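Is the Jeltar two-arm kit good enough for learning to fold clothes?
Posted 09/03/2022 in Home Robotics Help

Hello to all. I am thinking to buy the Jeltar kit with two arms for our small workshop. On the Ciltton shop page it costs 416 for the pair, printed parts and motors together, and the cameras for the wrists are extra. My wish is simple. I want that the arms fold T-shirts on a table, first with me guiding them and later alone.

Before I pay I would like to know three things. Are the grippers able to take thin cotton from a flat table? Is the building difficult for a person who has only a little experience with soldering? And is it better to take the Goh support plan, or is the free forum enough? I have read the reviews on the shop page but they are very short, and most of them speak only about the delivery.

Thank you in advance, and please excuse my English.

emositz_bench

I have used two arms of this type since May, so I will try to answer in order.

Thin cotton: yes, but not so well with the fingers as they come in the box. Hard plastic slides on the cloth. I tried several coverings and stayed with ordinary blue painter's tape, and I change it when it becomes loose. Please do not pull the tape very tight, or the tips do not meet correctly when the gripper closes. In my notes I have 94 tries with a single T-shirt, and in 92 of them the gripper took hold of the fabric somewhere. Please do not read this as 92 good folds! To hold the cloth and to make a nice fold are different things, and for the second one I keep no numbers yet.

Building: you do not need to solder. You need patience with the cables. Leave enough length at every joint, move the arm by hand through its full range, and only then fasten the cables. I made them too short on the first arm and had to open it again, which cost me one evening.

The table matters more than I expected. Mine is white, and a pale shirt on a white table is not the easiest choice for the cameras, also because the arms throw shadows on it. If you can choose, begin with a dark shirt. Clamp everything firmly. I put small pieces of tape on the table as marks, so that I notice if something has moved.

The wrist cameras I would buy from the first day. From above you see the shape of the shirt, but you do not see well if the fingertips are at one layer or at two.

About Goh I can say little. I paid for one month, they replied to me 2 times, and the replies were polite and correct. For the price I found it enough. I did not continue.

I add four views from my table, where the job is a light green shirt. 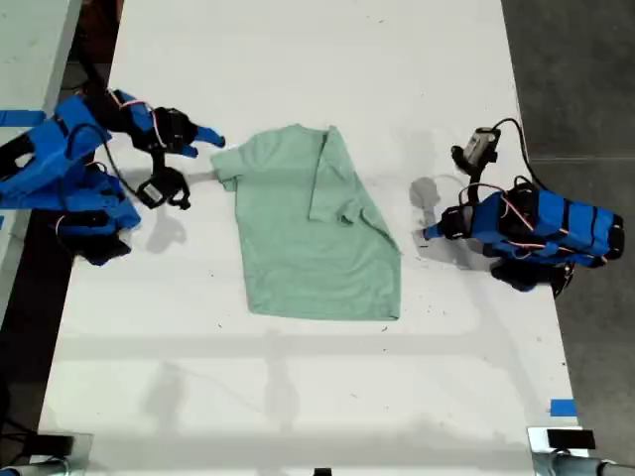
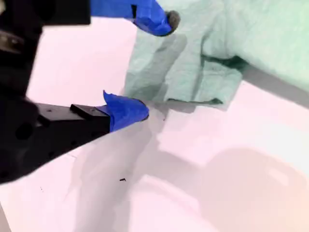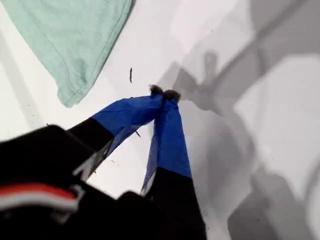
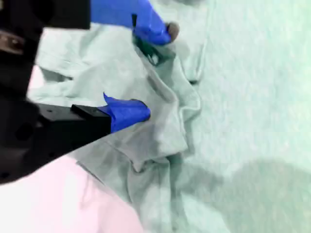 Folding work with the kit, blue tape on the gripper fingers in the last three views.

wrenchandlint

Get it. For 416 you will not find better. Mine was missing a bag of screws but the shop sent it after I wrote to them.

palebobbin

I do not agree completely with the answer above mine. The kit is good for learning, but if you want folded shirts for a real shop, it is too slow and you must stand next to it. I sold my pair after one season. Also ask Ciltton which version of the motor board they send, the older one has a different plug and the printed guide does not mention this.

If you only want to learn, then yes, buy it, and take the spare fingers in the same order so you pay the shipping once.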